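Costing a second arm cell: the lines that weren't on the quote 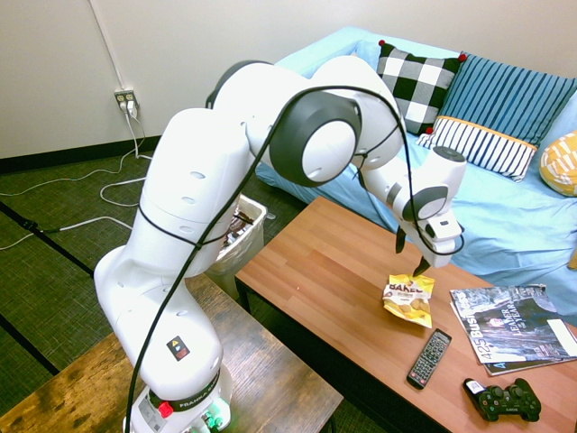

Notes from the bench, no. 60

The budget for a second cell went in last June and came back with one question on it: why is the arm less than half of the total? What follows is the long answer, tidied up a little for anyone else who has to write one of these. Prices are left out on purpose. Ours were negotiated, they'll be stale by the time you read them, and the ratios between lines are more useful.

The existing cell does household pick and place. A Franka arm on a wooden table, a two-finger gripper, a coffee table in front of it and a couch behind that. The objects are the sort of thing that ends up on a coffee table: remote, game controller, magazines, a bag of baked chips. The second cell is meant to do the same work with a different room layout, so most of the first budget could be reused as a template. Most of it was wrong in the same direction.

Arm and controller

Straightforward. We asked for two quotes, one through Kakero and one through Kurus. The Kakero quote was lower on hardware and higher on everything after delivery. Read the support terms before comparing totals. One included freight both ways for a warranty return and the other included it one way, and a crated arm is not a cheap parcel. Ask also whether the stop button, the controller cables and the mounting bolts are in the box. In our case the bolts weren't.

Lead time was quoted in business days from receipt of deposit, not from the purchase order. Our purchasing system takes its own time to release a deposit, so add that on. I had the install pencilled in well before the arm could have reached the loading dock.

Gripper and fingers

Budget fingers as a consumable. The body of the gripper should outlast the project; the fingers won't. Soft packaging is the hard case. A chip bag has no fixed shape, the crinkles move when you touch them, and a top-down grasp that closes a few millimetres low presses the fingers into the tabletop. I log contact events, and the current set of fingers was at 1131 when I pulled it for inspection. The tips had rounded enough to change how they took hold of thin film. Flat paper is worse again. Magazines can be pushed to an edge and lifted, but a loose sheet is mostly a test of your patience.

I put four spare sets in the new budget. Keyvan Najafi reviewed it and changed that to six, with the note "you will want different ones by spring". Fair enough.

Base and mounting

The line I'd most like back. For the first cell I wrote "table, existing" and entered zero. A table that already exists still has to be checked for stiffness, levelled, and shimmed when the floor is carpet over something uneven. Carpet compresses over weeks. The base drifts a little and the calibration goes with it, and then somebody spends a morning looking for a software fault. For cell two I've costed a steel plate, four levelling feet and half a day of labour. If the room has to stay carpeted, put the feet on a rigid board so the load is spread.

Power and cabling

Our outlet is low on the wall with the cables running out from it across the floor. It works, but it isn't something I'd plan for on purpose. The second budget carries an electrician's visit for a dedicated circuit, surface conduit where the wall can't be opened, and proper floor covers. Measure the cable route along the path the cable will take, including the vertical drop and a service loop. I measured straight across the first time and reordered.

The dress cable along the outside of the arm is a separate item. It has to follow the shoulder and elbow through the full working range without snagging or pulling tight at the wrist. Buy it longer than you need, buy the clips at the same time, and keep one complete spare on the shelf. Delivery on the last one we ordered was quick, but only because the supplier happened to have stock.

Camera and mount

One fixed view of the workspace, rigidly held. The mount was specified by Fülöp, our small machining supplier, and came in over the price of the lens. I argued about it and then stopped arguing. Any mount you can nudge with an elbow will be nudged. Include a calibration target, and something flat to store it on.

Furniture and props

Finance queried this one twice. A couch, pillows, a coffee table and a wastebasket look odd on a capital request, so I moved them to operating costs and attached a list. Second-hand is fine. What matters is surface variety: wood grain, stripes, checks, glossy magazine covers, black plastic on a brown tabletop. A bare bench gives you clean numbers that don't transfer to anybody's living room. Groceries go in as a recurring line. Packages get soft with handling and need replacing on a schedule.

The props list for cell two has 109 entries. It started as a page and a half of scribble and now has its own spreadsheet tab, with columns for mass, widest dimension and replacement interval. The replacement interval is a guess for nearly all of them.

Software and time

We keep run logs in Dokent, licensed per workstation, so a second cell is a second licence. Easy to miss if you think of it as one lab with one subscription. Storage scales with recorded hours, and I'd plan on doubling it at once. Adding disks halfway through a run of work cost us more in staff time than the disks did.

Commissioning labour is the biggest line after the arm. Unpacking, levelling, wiring, network, calibration, risk assessment, first grasps. I wrote two weeks in the first budget. The second says five, and I've left the contingency in its own row where it can be seen and argued over.

The revised version goes back in with the plate and the electrician marked as non-negotiable. If anything gets trimmed it will be the camera mount, and I've already told Fülöp to hold the drawing.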